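Salcedo Kitchen Refit: Progress Report to the Fastthorpe Fund
Period to the end of May
Prepared by Macarena Moya
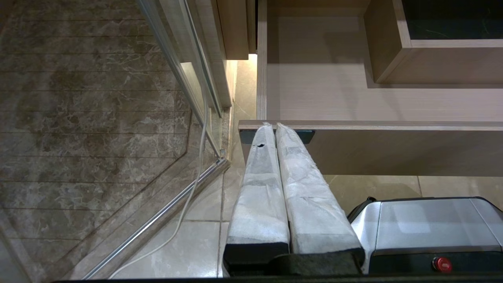
The cabinet work is the part of the grant that has moved furthest since the last report. All the tall units and the base units on the long wall are now fixed, and the joiners have started on the shelves and loose boards. We kept to the light wood finish agreed with the Fund at the start. The pale board with the lighter strip along its edge has the same warm tone as the cabinet behind it, and the dark, faintly veined panel in the upper compartment gives the contrast the residents asked for when they were shown the samples. The low lighting under the cabinetry has a warm glow, and we intend to keep that colour of light through the rest of the kitchen.

Spending

The joinery budget is on target. We had one extra cost of £400, for a replacement side panel after the first delivery arrived with a split corner. The supplier, Olik, has accepted that the fault was theirs and a credit note is expected next month. Until it arrives we have shown the amount under contingency. There is no change to the total requested.

Work done in this period

The old units were taken out and the wall behind them was made good. It was in worse condition than the survey suggested – the plaster came away below the old sink and had to be redone before anything could be hung. That took up most of a week and pushed the tall units back. The electrician finished the wiring for the lighting strips and has left a spare connection by the larder for later use.

Of the 40 doors and drawer fronts on order, 12 are still to come. Olik has given us a delivery slot in the first half of next month. The hinges and handles are already on site and are stored in the back corridor.

Matters outstanding

The height of the serving shelf has not been settled. The drawing has it level with the worktop, but two of the residents who use wheelchairs tried a mock-up and found it awkward to reach across. Plelus, who drew up the layout, have sent a revised sheet with the shelf lowered and brought forward. We would like to build to the revised sheet. It needs no extra material, though the Fund's approval is required under the terms of the grant as it is a change to the agreed plan. A copy is attached.

The edge strip on the board by the sink will need a second look once the plumbing is in. The joiner would prefer to seal it on site after the taps are fitted, and we have agreed to that.

Next period

We plan to hang the remaining doors, fit the sink and taps, and finish the flooring up to the corridor. Cooking will carry on in the temporary kitchen in the annexe until then. The residents' group has asked to move the crockery across itself, and a morning will be set aside for this when the shelves are ready.

We ask the Fund to confirm the serving shelf change and to release stage 2 of the payment.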